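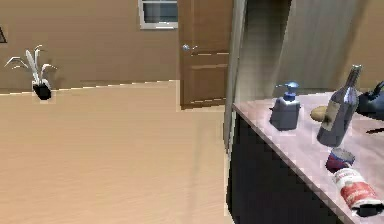 What does the Sirnik kit give you that a plain physics simulator does not?

Furnished rooms, a task format and a scoring tool, all sold under one licence. The simulator underneath is a separate download, and you can keep the one you already use if it reads the Sirnik scene files.

Leave that up while people sit down. Then go to the contents slide.

Tristthorpe meetup, Tuesday, December 14, 2021. Slot is 30 minutes including questions. Skip the licence slide if we start late.

SLIDE 2. What is in the box
Room library, object library, task editor, scorer. The kitchen sets are the ones most buyers ask for. A typical room has floor, walls, door, window and a counter, with household goods on the counter: soap dispenser, bottle, cup, can. One can lies on its side in the opening slide. Lying objects need a different grasp from standing ones, and the editor lets you fix the pose or draw it at random.

SLIDE 3. Image quality
Say this plainly. Output is soft at the default setting. Edges along the counter top are jagged, and there are pale outlines where the plant meets the wall and floor. The print on the can label cannot be read. If your policy depends on reading labels, ask for a sample before paying.

SLIDE 4. Test set-up
500 episodes per task, same seed list for each run. Compared against Makhubela, the kit we have used since June. Same arm model, same gripper settings. Do not read the table aloud.

SLIDE 5. Faults found
Scene 1912 loads with the counter collision mesh too low. Objects sink on contact. Reported, fix promised.
Error 2001 means the licence server timed out. Restarting the scorer clears it.
The task editor does not undo a deleted object. Save first.

SLIDE 6. Support and price
Support is by email through Oresia, the reseller. Replies came on the next working day. Price is per seat, and the scorer needs its own seat. Check the quote for that line.

SLIDE 7. Who should buy
Teams doing pick and place on counters: worth a trial. Teams working on liquids or cloth: wait for the next release.

Questions. Backup slides start at 9.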